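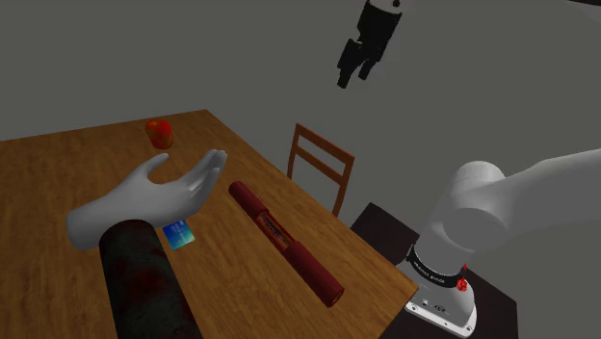
Image: Howard Inskip / Entwistle Workshop Notes

Caring for a Wooden Table Top: Cleaning, Oiling and Small Repairs

Most damage to a table top comes from water left standing, heat, and the wrong cleaner. The methods below apply to solid wood and to thick veneer. Thin veneer can be cleaned and waxed the same way, but it should not be sanded by machine.

Find out what finish is on the table

Do this before applying any product. Turn the table over or open a leaf and find a spot that does not show.

Put a drop of water on the spot. If it soaks in and darkens the wood within five minutes, the surface is bare or the oil finish is worn out. If it stays in a bead, the table has a film finish or a good coat of wax.

Next, touch the spot with a cotton swab dipped in denatured alcohol. Shellac turns sticky almost at once. Lacquer is little affected by alcohol but softens under lacquer thinner. If neither has any effect, the finish is most likely varnish or polyurethane. Open a window, and keep both solvents away from pilot lights.

Routine cleaning

Dust with a soft cloth, moving with the grain. For sticky marks, add a few drops of dish soap to a quart of warm water, wring the cloth until it no longer drips, wipe, and dry the top right away with a second cloth. Ammonia and scouring powder dull most finishes. Vinegar is often recommended and will do no harm once, but repeated use will take the shine off a waxed top.

Silicone sprays give a quick gloss. They also get into the pores and cause small craters in any finish applied later, a defect refinishers call fish-eye. Check the label.

White rings

A white ring is moisture trapped in the finish. The wood underneath is usually sound. Leave a new ring alone overnight, as many fade without treatment. If it remains, lay a dry cotton cloth over it and pass a warm iron (no steam, lowest setting) across the cloth for a few seconds at a time. Lift and check after each pass.

Stubborn rings can be rubbed with a little paste wax on 0000 steel wool. Use light pressure, follow the grain, and wax the whole top afterward so the sheen matches.

Black rings

Black marks are a reaction between iron, water and the tannin in the wood, and they lie below the finish. Strip the finish from the area, then apply oxalic acid mixed to the package directions. Brush it over the entire top, edge to edge, or the treated patch will dry lighter than the rest. Rinse with clean water and let the wood dry completely before sanding. Oxalic acid is poisonous. Wear gloves and goggles for the mixing, and a dust mask for the sanding.

Dents

A dent is compressed fiber and can often be raised. On bare or oiled wood, wet the dent, wait a few minutes, cover it with a damp cloth and touch the tip of a hot iron to the cloth. Repeat until the surface is close to level. Gouges, where fiber is missing, do not respond to steam and have to be filled.

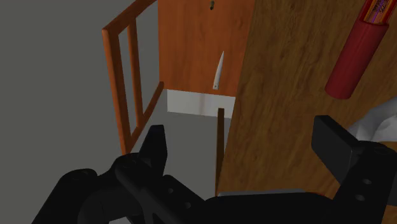
Let a steamed area dry for a full day before sanding. Start at 150 grit and finish at 220, always with the grain. Vacuum the dust and wipe with a cloth dampened with mineral spirits. Any scratches left across the grain will show up at this stage, before the oil makes them permanent.

Oiling

Use a drying oil: boiled linseed, tung, or a prepared blend. Olive oil and other cooking oils do not harden and may turn rancid.

1. Flood the surface and keep it wet for 15 minutes.
2. Wipe off everything that has not soaked in.
3. Check again after an hour and wipe any spots that have bled back.
4. Wait 24 hours, then repeat. A dry top may need 5 coats.

Oily rags can catch fire by themselves. Spread them flat outdoors until stiff, or put them in a metal can filled with water and close the lid. Do not leave them in a pile or drop them in the kitchen trash.

Seasonal movement

A wide top shrinks across the grain in heated winter air and swells in summer. Screws driven tight through the rails prevent this movement, and the top splits. Replace them with slotted clips or wooden buttons, leaving 2 millimeters of play at minimum and more on a top wider than three feet. September is a good time to check, before the heating comes on.

Small end splits that open and close with the weather should not be filled. Filler put in during winter is squeezed when the boards swell, and can make the split longer.

Text by Howard Gosling. Filed under: Furniture, Finishes, Repairs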